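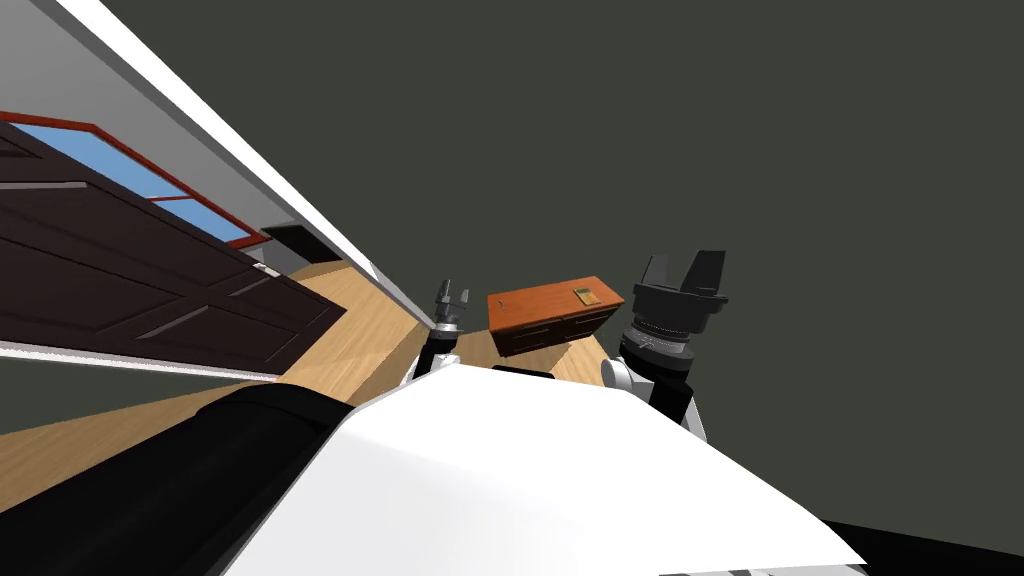
Interior renderizado, com janela de caixilho vermelho-alaranjado e porta escura almofadada.

Suporte de balcão Cuvari em acrílico, formato A5 vertical: avaliação após uso em loja

O Cuvari é um porta-folhetos de mesa em T invertido, dupla face, com base separada e bolsa de carregamento inferior. Comprei treze unidades para uma papelaria com dois balcões de atendimento, uma zona de levantamento de encomendas e uma pequena secção de artigos de desenho. Estiveram em serviço desde julho, em horário normal de loja, com troca de conteúdo sempre que mudavam as campanhas. O que se segue refere-se apenas ao modelo A5 vertical. O A4 e o de formato estreito têm outra base e não os testei.

Construção

A bolsa é uma folha única de acrílico transparente dobrada a quente no topo, aberta nos dois lados e em baixo. A base é uma peça maciça com uma ranhura longitudinal onde a bolsa entra por pressão. Não há cola, parafusos nem ímanes. Em onze das unidades o encaixe ficou firme à primeira. Nas outras duas a bolsa entrava com folga e inclinava-se alguns graus para trás; resolvi com uma tira de papel dobrada dentro da ranhura, solução que funciona mas que não devia ser necessária num produto desta gama.

Pesei uma unidade completa na balança dos portes: 301 gramas, quase tudo na base. É um valor adequado. O suporte não se desloca quando alguém pousa um saco ao lado e não tomba com a corrente de ar da porta automática, que era o defeito dos suportes em L que tínhamos antes. Tomba se for empurrado pelo canto superior, como qualquer suporte desta altura. Caiu-me um do balcão ao chão de mosaico e a base perdeu uma lasca num vértice. A bolsa não partiu.

As arestas da bolsa vêm polidas nos lados e apenas cortadas em baixo. A aresta inferior fica escondida na ranhura, pelo que o acabamento não se vê, mas nota-se ao mudar o papel. Quem fizer muitas trocas seguidas vai preferir segurar a peça pelos lados.

Transparência e reflexos

O acrílico é limpo, sem tom amarelo nem verde perceptível contra papel branco. Os reflexos são o ponto fraco. Com iluminação de tecto em calha, colocada quase na vertical do balcão, a metade superior do cartaz perde contraste para quem está de pé a menos de um metro. A mesma peça, afastada um palmo para o interior do balcão, lê-se sem problema. Não existe versão com face mate. A Tiziana Sanna, que trata das montras, experimentou imprimir em papel mate de gramagem mais alta e a leitura melhorou um pouco, mas o brilho vem do acrílico e não do papel.

A altura de leitura é razoável para um balcão de altura normal. Para mesas baixas o ângulo de noventa graus não serve: o cliente olha de cima e vê sobretudo a aresta. Nesses casos um suporte inclinado em L continua a ser a melhor opção.

Troca de conteúdo

Para mudar o papel é preciso separar a bolsa da base, retirar as folhas antigas por baixo e introduzir as novas. Cronometrei o processo ao longo de uma manhã de troca de campanha: 40 segundos por unidade, com duas folhas (frente e verso), incluindo a limpeza das dedadas. Nos suportes de carregamento superior fazia-se em menos. Em contrapartida, aqui não entra pó por cima e as folhas não se curvam para fora com a humidade.

A folga interior aceita duas folhas de 160 gramas e, com algum esforço, duas de 200. Com cartolina de 250 só entra uma. Com papel comum de 80 gramas as folhas escorregam e ficam desalinhadas em relação à aresta inferior, deixando uma faixa vazia no topo. Recomendo pelo menos 120 gramas, ou um separador de cartolina entre as duas faces.

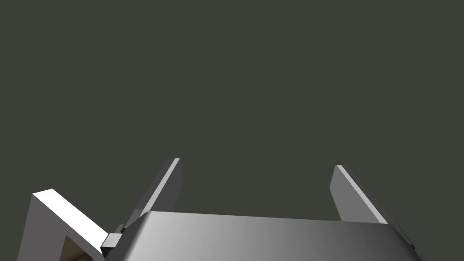
O ficheiro de modelo que o fabricante fornece para impressão tem as margens mal indicadas. A zona oculta pela ranhura é de 9 milímetros medidos na peça, e o modelo prevê menos. Na primeira impressão perdemos a linha de rodapé com as condições da promoção, que tem de estar visível. Refizemos tudo com uma margem inferior de doze milímetros e não voltou a acontecer. Escrevi ao distribuidor, a Lubis, e respondeu-me o Zulkifli Hidayat a confirmar o erro e a dizer que o ficheiro seria substituído. À data em que escrevo ainda é o antigo que está na página de descargas.

Limpeza e desgaste

O acrílico risca. Toda a gente sabe disto e mesmo assim, na primeira semana, alguém limpou três suportes com papel de cozinha e produto para vidros. Os riscos finos que ficaram são visíveis em contraluz. Desde então usamos pano de microfibra e água com uma gota de detergente neutro, e as restantes unidades mantêm-se em bom estado. O produto para vidros com álcool ou amoníaco deve ser evitado por completo, e o folheto que vem na caixa diz isso em letra muito pequena, numa das dobras.

A película de protecção de origem sai bem nas faces planas e mal na curva superior, onde deixa tiras estreitas que é preciso puxar com a unha.

A ranhura da base acumula pó e restos de papel. Convém passar-lhe um cartão fino de vez em quando. Após os primeiros meses o encaixe continua com a mesma pressão nas unidades que já estavam firmes. Não posso dizer como estará daqui a dois anos.

Comparação com alternativas

Antes de encomendar pedi amostras de mais dois modelos. O Gikitwood tem base em madeira e bolsa semelhante. É mais bonito num balcão de madeira, mas a base é mais leve e a amostra vinha com a ranhura ligeiramente torta, o que deixava o cartaz fora de esquadria. Para uma loja de decoração ou uma pastelaria talvez compense. O Cunum é de plástico injectado com face amovível e carregamento frontal magnético. É o mais rápido a trocar dos três e custa perto do dobro. A moldura opaca à volta tapa parte da área impressa e obriga a redesenhar os cartazes.

A Danai Alexiou, que tem uma loja de cosmética na mesma galeria, ficou com o Cunum por mudar preços quase todos os dias. No nosso caso as trocas são mensais e a diferença de preço não se justificava. Se a loja fizer trocas diárias, a conclusão inverte-se.

Embalagem e entrega

Cada unidade vem em caixa individual, com a bolsa e a base em compartimentos separados. Nenhuma chegou partida. O volume de cartão é excessivo para o tamanho do artigo, e numa encomenda maior seria preferível uma caixa colectiva com separadores. A factura trazia a referência do formato horizontal, embora o artigo fosse o correcto, e foi corrigida a pedido.

Não são vendidas bases nem bolsas avulso. Pedi uma base de substituição para a que lascou e indicaram-me que teria de comprar o conjunto completo. Considero isto uma falha, dado que as duas peças são separáveis e que a bolsa é claramente a que se vai estragar primeiro.

Avaliação

Estabilidade: boa.
Legibilidade: boa de frente, fraca sob luz vertical intensa.
Facilidade de troca: suficiente.
Resistência a riscos: a normal do acrílico, ou seja, reduzida.
Acabamento: bom, com tolerâncias irregulares no encaixe.
Modelo de impressão fornecido: incorrecto, medir antes de imprimir.
Peças de substituição: inexistentes.

Voltaria a comprar para balcão de pagamento e para o ponto de encomendas. Para a mesa de artigos de desenho já os retirei e voltei aos inclinados.

Comentários

Mandla Motaung
Tenho o mesmo modelo em horizontal e a zona oculta na base é igual. O encaixe com folga apareceu-me numa unidade e trocaram-na sem discussão, mas tive de enviar fotografia da peça montada.

Anneli Nurmi
O separador de cartolina entre as folhas também resolve a transparência entre frente e verso quando o cartaz tem fundo claro. Usamos cinzento, com 300 gramas não entra.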